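Kos Lidded Basket, long eight-sided, with green lining

Home > Kitchen and table > Baskets > Lidded baskets

Item no. 383
In stock
Usually sent within two working days

Colour of lining: Lime green | Oatmeal | Navy check
Quantity: 1
Add to basket | Save for later

The Kos is a long woven basket with a lid, a cloth lining and a wooden peg to close it. It is made from natural rattan in a mid-brown colour and has been in our range longer than any other basket we sell. Most people buy it for vegetables and bread, some for sewing, and a fair number for picnics, although we do a larger basket for that (see the Binar, further down).

The body is an eight-sided shape stretched lengthways, so it takes long things without having to cut or bend them. A mooli, a cucumber, a small baguette or a bunch of leeks with the tops trimmed will all go in. The sides are woven in close horizontal rows and finished with a thick rolled rim, and the rim is where you should pick it up if the lid is open.

The lid is woven to match. It leans back when open and has a small loop of twisted rattan, which goes over the wooden peg at the front. The peg hangs on a short cord and drops down below the rim when it is not in use. If you keep the basket on a shelf and want to leave the lid off altogether, the two ties at the back can be undone and done up again.

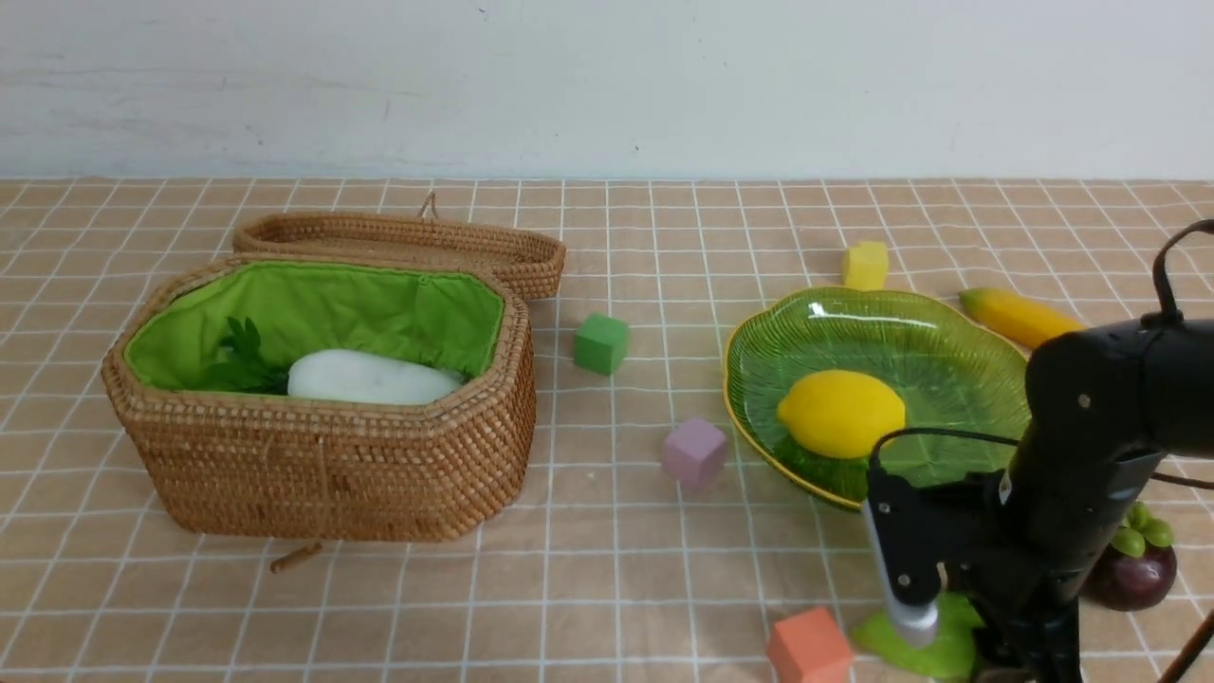 The lining is plain woven cotton. It covers the base and the inner walls and is gathered a little at the corners to take up the spare cloth. It is held by tapes and comes out for washing. Vegetables straight from the garden can go in, but shake the soil off first, as the lining is not waterproof and damp earth will find its way through to the weave.

Greens keep better in the basket if they are put in dry and used within a day or two. Roots and lemons will last longer. It is not a replacement for the fridge in warm weather, and we would not leave anything soft in it with the lid shut.

Size and weight

Length outside: 44 cm
Width outside: 27 cm
Height with lid closed: 19 cm
Weight with lining: 980 g
Heaviest load: 5 kg

Each basket is woven by hand over a wooden form. The length can be out by a centimetre either way, and the brown varies from one batch to the next. If you are ordering two to stand side by side, put a note in the comments box at checkout and we will pick a pair that match. We can't match a new basket to one you bought in an earlier year.

What is in the box

Basket with lid and peg
One lining in the colour chosen
Care card

Food, plates and table linen are not included.

Looking after it

Wipe the rattan with a cloth wrung out in warm water and let it dry with the lid open, away from a radiator. A soft brush will get crumbs out of the weave. Do not soak it, and do not put it in a dishwasher. If the rattan starts to feel brittle, which can happen in a centrally heated kitchen, a light mist of water every month or so will help.

The lining can be washed at 30 degrees with like colours. The lime green may lose a little dye in the first wash, so do that one by itself. Iron it while it is still slightly damp and put it back when it is fully dry. To refit it, start with the two long sides, tie those, then ease the corners in.

Small splits in the weave can be glued with ordinary wood glue and held with a clothes peg overnight. If the rim comes loose, send us a photo before you try to mend it. We keep spare pegs, cords and ties and will post them free for the first two years.

Spare linings

Linings for the Kos are sold separately under item no. 298. They fit all Kos baskets made since we changed the shape of the base. If your basket has rounded ends it is the older one and needs the oval lining, which we make to order in June and November only.

Also in this range

Binar hamper. Wider and deeper, with two carrying handles and leather straps. 60 cm long. Unlined unless you ask.

Plekitz tray. A flat open tray in the same rattan with a low rim. It will hold a teapot and four cups. Available in brown only.

Brultar bread basket. Small, round, no lid. Comes in a pack of two.

Questions customers have asked

Does the lid come off completely?
Yes. Undo the two ties at the back. They are tied in a plain bow.

Can it go in the boot of a car with things on top?
Light things, yes. The lid will bear a folded blanket or a coat. It will bow under a crate or a full bag of shopping.

Is there a smell?
New rattan has a dry, grassy smell for the first week or so. Leave it open in an airy room.

Will it scratch a table?
The base is smooth, but the ends of the weave can catch on a polished surface if you drag it. Lift it, or put a cloth under it.

Can I have it without the lining?
Yes, choose any colour and write "no lining" in the comments box. The price is the same.

Delivery and returns

Orders placed before noon leave us the same day when the basket is in stock. Orders placed over the weekend go out on Monday. The Kos is sent in its own carton with paper padding, and the carton will not go through a letterbox, so please give an address where someone can take it in.

You can return an unused basket within 30 days for a refund. Please send it back with the lining fitted and the peg done up, in the carton it came in if you still have it. We do not take back linings that have been washed.

For anything else to do with baskets, including pairs and older linings, write to Yufang Bai using the contact form and give the item number.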